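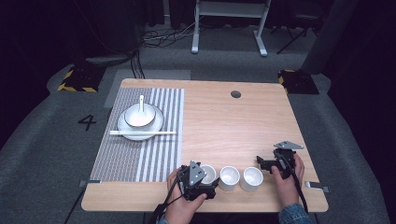 Who will coach Flatville Soccer Club this season?

Mayu Okabe will coach the first team. She moves up from the club's reserve side and takes over from Kazuhiro Kudo, who becomes director of soccer after seven seasons on the touchline.

FLATVILLE SC NAMES MAYU OKABE HEAD COACH

Kudo to stay on as director of soccer; season opens in March at Shimada Park

FLATVILLE – Flatville Soccer Club is delighted to announce that Mayu Okabe is the new head coach of its first team. Okabe has led the reserves to back-to-back division titles and has worked with most of the current squad, either in the reserves or during her earlier spell running the club's under-18 group. She takes charge right away and will lead preseason training at Shimada Park ahead of the opening match in March.

The appointment brings to an end a busy few weeks of interviews. The club spoke with coaches from inside and outside the Favoment League, and there were some very good conversations along the way. Okabe's stood out from the first meeting. She arrived with notes on every match the first team had played last season, including the cup defeat at Pestus that most people in the building would rather forget, and she talked for a long time about how she would have set up the midfield that night.

"I've stood on the far side of this field on so many cold mornings, watching the first team train while I was putting out cones for the reserves," said Okabe. "I know these players. Several of them I've known since they were 15. I can't wait to get going, and I told the players at our first meeting that I want us to be a team people look forward to watching – quick with the ball, brave about winning it back, and still running in the last ten minutes."

Kudo steps aside from coaching at his own request. He told the club last fall that he would like this to be his last season in the dugout, and he agreed to help choose whoever came next. In his new job he will look after scouting, player contracts and the path from the youth teams to the senior side. He will not sit on the bench on match days.

"I'd only shout," said Kudo. "Mayu will pick the team and decide how it plays. My work is to make sure she has good players to choose from, and that a kid in our under-14s can see how to get from there to here. I've loved coaching this club. I was lucky with my captains and lucky with the people in the stands, and I'm very happy that I get to keep coming to the same office, even if they are moving me to a smaller desk."

Under Kudo, Flatville climbed out of the second tier of the Favoment League and has stayed up ever since. Last season the team finished fifth, its best placing to date, after a run of 13 league matches without defeat through the summer and into the fall. The streak ended away at Pestus, who went on to win the title. Flatville's defense was the second-best in the league over the full season, but the team struggled to score on its travels, and both coaches have named that as the first thing to fix.

How the team will play

Okabe's reserve side used a 4-3-3 with very high fullbacks, and supporters can expect to see something close to it from the first team. The main change from last year will be in central midfield. Kudo liked to use two deep players who held their ground. Okabe prefers one, with the other pushing forward to join the attack, and she has spent a good part of the first training sessions on what happens when the ball is lost in that position.

"There's a risk in it, of course," she said. "We gave up a couple of silly goals in the reserves before it clicked. But we also scored from it nearly every week. The players have been asking really good questions. One of our center backs stopped a drill to ask me who was supposed to cover behind him, and he was right to, as I'd moved somebody to the wrong side."

Set pieces will also get more attention. Flatville scored very few goals from corners last season, and Okabe plans to set aside one session each week for them, attacking and defending. Goalkeepers will join the passing drills with the outfield players and then move to their own work for the second half of each session.

The coaching staff is otherwise unchanged. The fitness and goalkeeping coaches are both staying, and an appointment to fill Okabe's old role with the reserves will be made before their season starts in April. Until then she will oversee both groups, with the reserves training straight after the first team so that players can move between the two.

The squad

Nearly all of last season's regular starters have agreed to return, and the captain has signed for another year. The club is still looking for a left-sided attacker and a backup goalkeeper. Kudo is leading that search, and trial players will take part in the preseason matches. Names of trialists will not be given out before a contract is signed, so that players who are attached to other clubs can be treated fairly.

Three members of last year's reserve team will train with the first team full time from now on: a fullback, a winger and a holding midfielder. All of them came through the under-18s under Okabe. Their shirt numbers will be confirmed with the rest of the squad list in the week before the opening match.

Preseason and opening match

Flatville will play three warm-up matches. The first, at home, is a training match in three periods and will be closed to the public. The second and third are away, and supporters are welcome at both. Start times will be posted on the club's website and at the ticket window once the host clubs have confirmed them.

The league season opens in March with a home match against Pestus, kickoff at 7 p.m. It could hardly be a bigger start! The champions will bring a large following, and the visiting section at the north end has been made a little wider to fit them in. Gates will open at 5:30 p.m., and the reserves will play a short exhibition on the side field while people arrive.

Flatville will play 11 home league matches this season, all of them at Shimada Park. Season tickets cover every one of those matches but do not include cup ties. Season ticket holders from last year can keep their seats by renewing before the end of February, after which any seats not renewed go on general sale. The covered stand has 648 seats and was sold out for the last match of the previous campaign, so anyone with a favorite spot should renew early. Standing places on the grass bank will be sold at the gate as usual.

Work on the field itself is going well. The worn area in front of the south goal has been reseeded and is roped off until preseason begins, and new drainage has been laid along the touchline nearest the parking lot, where the ball used to stop dead after heavy rain. Visiting wingers will miss it less than ours did.

Meet the coach

Okabe and Kudo will both take questions from supporters at an open evening in the clubhouse at Shimada Park, starting at 6:30 p.m. There is no charge and no need to book. The date will be announced with the preseason schedule. Questions can be handed in at the ticket window beforehand or asked on the night, and under-14 and under-18 players are warmly invited to come along with their families.

"Please come and argue with me about fullbacks," said Okabe. "I mean it. I've had some of my best talks about soccer by the tea counter in that clubhouse."

About Flatville Soccer Club

Flatville Soccer Club plays in the top tier of the Favoment League. It runs first, reserve, under-18 and under-14 teams, all based at Shimada Park.

Interview requests for Mayu Okabe or Kazuhiro Kudo should be made through the club office at Shimada Park. Both are available on training days after 1 p.m. Reporters who would like a seat for the Pestus match should let the office know by the end of February.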